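Renisau Rules (cloth handling)

The Renisau Rules are a short set of good-practice rules for two-armed robots that handle clothing on a tabletop. Written by Mwanaisha Kombo at Jalura, first put out in May, current text dated 07/02/2026. 18 rules in all, 8 of them about the grip. Not a formal standard -- no certificate, no audit.

Main points. Grip at a fold or edge, never a button. One arm holds, other arm moves. Stop both arms before a hand goes in. Sharp tools off the table before power on, Rule 4, the one most often skiped. Clutter is allowed if it gets written down in the run log.

Okoth uses the rules in full. Zarnordale dropped the log rule after 600 runs, citing time.
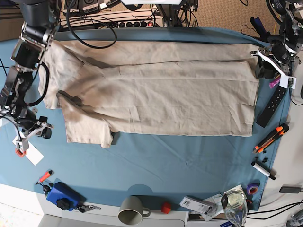

Garment on blue cloth, both arms over the table.

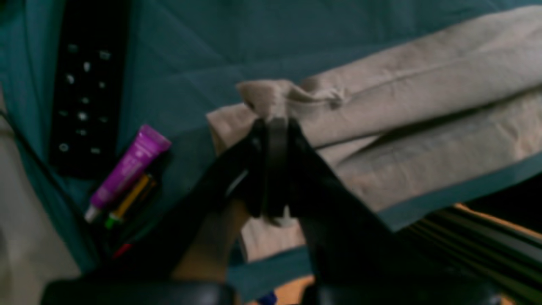 Rule 11 covers regrasping. Open fully, lift clear, come back in. No draging. Critics say it slows folding too much, and a looser wording is in draft. Kombo wants to keep it as is -- comments on the draft are still open, adn go to Jalura.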